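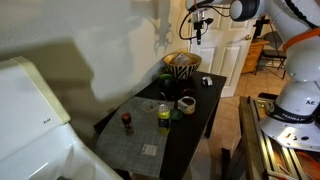

검은색 직사각형 테이블과 얼룩말 무늬 그릇

드라마 '틴사이드(Tinside)' 시청 안내 및 자주 묻는 질문

최종 업데이트 2026-06-02

시즌 5 공개 이후 게시판과 메일로 들어온 질문을 모았습니다. 결말과 관련된 내용은 페이지 아래쪽에 따로 두었으니 아직 마지막 회를 보지 않은 분은 '결말 관련' 항목 전까지만 읽으시기 바랍니다.

기본 정보

틴사이드는 어떤 드라마인가요?
항구 도시 포스토(Fostow)에서 여관을 운영하는 가레버(Garever) 집안의 이야기입니다. 부모 세대와 자녀 세대의 시간대가 번갈아 나오며, 시즌 3부터는 손주 세대의 이야기가 더해집니다.

전체 몇 회인가요?
다섯 시즌, 총 36회입니다. 시즌마다 회차 수가 다르고 시즌 2가 가장 짧습니다. 특별편 두 편은 36회에 포함되지 않습니다.

한 회 길이는 얼마나 되나요?
시즌 1부터 4까지는 회차마다 조금씩 다르지만 대체로 한 시간을 넘지 않습니다. 마지막 회는 다른 회보다 깁니다.

원작이 있나요?
없습니다. 같은 제목의 소설이 검색되는 경우가 있는데 드라마와 관계없는 작품입니다.

시청 순서

공개 순서대로 보면 되나요?
네. 시간대가 섞여 있어서 연대순으로 다시 정리해 보려는 분들이 있지만, 처음 보는 경우에는 권하지 않습니다. 시즌 1의 여러 장면이 시즌 4에서 다른 인물의 시점으로 반복되기 때문에 순서를 바꾸면 중요한 내용을 미리 알게 됩니다.

특별편은 언제 봐야 하나요?
첫 번째 특별편 '폰타나(Fontana)'는 시즌 2와 시즌 3 사이에 보시면 됩니다. 큰딸이 집을 떠나 지낸 폰타나 호텔 시절을 다룹니다. 두 번째 특별편은 촬영 뒷이야기와 배우 인터뷰로 구성되어 있고 결말이 언급되므로 마지막에 보세요.

시즌 2를 건너뛰어도 되나요?
줄거리를 따라가는 데 큰 문제는 없지만, 막내아들과 아버지의 불화가 시작되는 회가 시즌 2에 있습니다. 시간이 없다면 시즌 2의 첫 회와 마지막 회만이라도 보시기 바랍니다.

자막과 음성

한국어 더빙이 있나요?
더빙은 시즌 1과 2만 제공됩니다. 시즌 3부터는 한국어 자막만 있습니다.

자막에서 인물 이름이 시즌마다 다르게 나옵니다.
시즌 3에서 번역 담당이 바뀌면서 표기가 달라졌습니다. 이 사이트의 회차 정보는 시즌 3 이후 표기를 따릅니다. '개러버'와 '가레버'는 같은 집안입니다.

청각장애인용 자막은 어디에서 선택하나요?
재생 화면의 자막 메뉴에서 '한국어(해설)'를 선택하면 됩니다. 일부 텔레비전 앱에서는 이 항목이 목록 맨 아래에 표시됩니다.

결말 관련 (시즌 5 내용 포함)

마지막 회는 몇 년 뒤의 이야기인가요?
여관이 문을 닫고 34년이 지난 시점입니다. 중간에 나오는 장례식은 그보다 훨씬 앞선 시간대이며, 화면 색감으로 두 시기를 구분할 수 있습니다. 과거는 노란빛이 돌고 미래는 푸른빛에 가깝습니다.

장례식 장면에 둘째가 보이지 않는 이유는 무엇인가요?
둘째는 도착이 늦어 식이 끝난 뒤에 등장합니다. 시즌 5의 네 번째 회에서 기차를 놓치는 장면이 여기로 이어집니다. 대사로 설명되지 않아 놓치기 쉽습니다.

어린 시절 장면은 새로 촬영한 것인가요?
일부는 시즌 3을 만들 때 미리 찍어 둔 분량입니다. 아역 배우들이 자라는 점을 고려한 것으로, 두 번째 특별편에 관련 내용이 나옵니다. 부엌에서 저녁을 준비하는 장면과 부두 장면이 여기에 해당합니다.

마지막에 편지를 읽는 사람은 누구인가요?
큰딸의 딸입니다. 얼굴이 정면으로 나오지 않아 다른 인물로 보는 의견도 있었으나, 엔딩 크레디트에 배역 이름이 표기되어 있습니다.

편지의 전체 내용을 볼 수 있나요?
화면에는 첫 장만 나옵니다. 나머지 내용은 공개되지 않았습니다. 게시판에 돌고 있는 전문은 팬이 쓴 글입니다.

후속 정보

시즌 6이 나오나요?
나오지 않습니다. 시즌 5가 마지막이라는 점은 3월 공지에서 확인되었습니다.

스핀오프 계획은 없나요?
폰타나 호텔을 배경으로 한 작품이 준비 중이라는 글이 여러 곳에 올라와 있지만 확인된 내용은 없습니다. 공식 발표가 있으면 이 페이지에 추가하겠습니다.

사이트 이용

회차 정보에서 오류를 발견했습니다.
해당 회차 페이지 하단의 '수정 요청'을 이용해 주세요. 시즌과 회차 번호, 재생 시각을 함께 적어 주시면 확인이 빠릅니다.

댓글이 등록되지 않습니다.
결말에 관한 내용이 들어간 댓글은 시즌 5 게시판에만 쓸 수 있습니다. 다른 게시판에 올린 글은 예고 없이 옮겨질 수 있습니다.

관련 글: 틴사이드 전체 회차 목록 | 가레버 집안 가계도 | 시즌 5 음악 목록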